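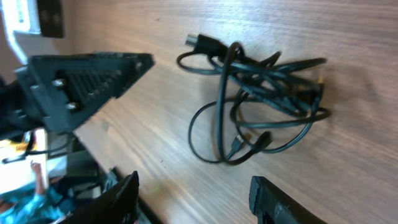
*Black cables on the table, Sunday*

**Re: [ullow-tapes] Order of work for the Flanton box, and speed problem**

Dear all,

Dorian wrote:

> I finished listing the Flanton box. There are 242 cassettes, most of them C60, a few C90, and 4 with no label at all. My question is whether we should copy them in the order of the numbers on the spines, or begin with the ones in bad state. I would prefer the numbers because then the catalogue stays simple.
>
> Second thing: on tape 17 the woman who tells the story of the miller speaks too fast and too high. I know her voice from other tapes and it is not like this. Can I correct it in Mutico afterwards, or must I do something to the player?
>
> Also, do we keep the silences? Side B of tape 12 has eleven minutes of nothing and then a song.
>
> Dorian

Thank you Dorian for the list, it is very clear and I could find everything in it.

For the order, I would ask you to begin with the bad ones. I understand the wish for a simple catalogue, but the file name can have the spine number in it even if tape 130 is copied before tape 2. The ones I worry for are those where the little felt pad has come off. In the first box I had nine of these. The tape plays, but the high sounds come and go, and if you play it again to check, you have one more chance to damage it. What I do is move the two reels into a new shell, one with screws. Please do not glue a new pad in the old shell. I tried this two times and one time the glue went on the tape.

Barbier still sells empty shells, but the price is lower if we order together. If you want some, write to me before the end of September with the quantity.

For tape 17: I listened to your sample. I think it was recorded on a machine with weak batteries. When the batteries go down, the motor turns more slowly, and then on a good player everything comes out too fast. You can hear that it is worse at the end of the side than at the start. So one single correction for the whole side will not be right. Please make the copy at normal speed and keep this as the master, with no change. Then make a second file for listening, and in Mutico correct it in pieces of five minutes. If there is a church bell or a clock that strikes, you can use it to compare between the pieces. On the miller tape I believe there is a clock, but it is far away and maybe I imagine it.

Do not spend a full evening on this. The people who want to hear their grandmother will accept that she is a little high.

For the silences, yes, we keep them in the master. In the listening copy you can cut them, but write the length in the notes, for example "silence 11 min, then song". In the first box there was a silence like this on tape 40, and I had almost stopped the copy when a man began to explain how they cut ice on the pond at Ullow. It is the only place in the collection where somebody speaks of the ice.

Some small points:

- File names: box, number, side. So `F_017_A`. Please use three digits always, also for the small numbers.
- For the four without label, use X1 to X4 until we know what they are.
- Write the names of speakers as they say them on the tape. If you are not sure of the spelling, put a question mark, do not guess.
- The volume: stay low. A quiet copy can be made louder, but a copy that is too loud stays bad.

The catalogue has now 2942 lines, counting one line for each story, song or conversation. More than 1000 of them still have no place name. If somebody on the list knows the farms on the north side of the valley, I would be very glad for help, it can be done from home with only the notes and a map.

One question from me to everybody. On some tapes the speaker says something unkind about a neighbour, with the full name, and the family is still living there. Until now I have put "not for public" in the notes and nothing more. Is this enough, or should we make a shorter copy without this part? I would like to know what other collections do.

With best regards,
Clotilde Coste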